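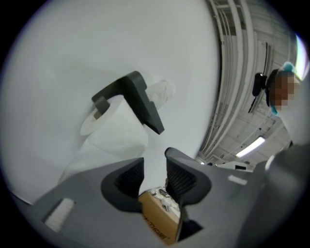

Call for participants: hand-held gripper sessions, Jorkerberg site

Lumov is looking for adults to take part in paid sessions at Jorkerberg, beginning in September. You will do household handling tasks with hand-held grippers while wearing a head-mounted device. The work supports Drisix, our draft code of practice for people who record and supervise robot handling tasks.

What you will do

Read the draft rules, then work through a task sheet with paper rolls and a wall-mounted holder. Afterward you tell us which rules were unclear or got in your way. There are 2 sessions, each with a break.
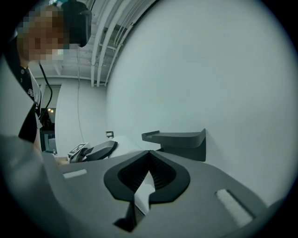 Hand-held gripper and head-mounted device in use at the wall station.

Rules during a session

Keep fingers clear of the jaw pads. Adjust the head strap before you pick up a gripper. Stop when the session lead says stop, even in the middle of a task. You may also stop at any time without giving a reason, and you will still be paid for that session.

Faces may be blurred in pictures that leave the project. 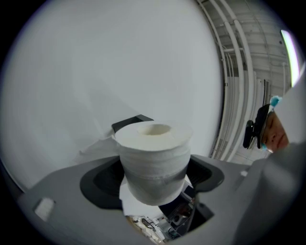 You must be 18 or older and able to stand and use both hands for the length of a task sheet. No robotics background is needed. Lumov and Eskola employees are not eligible.

Pay is $111 per session. Apply through the Lumov participant page, reference 244, by 9/22/26.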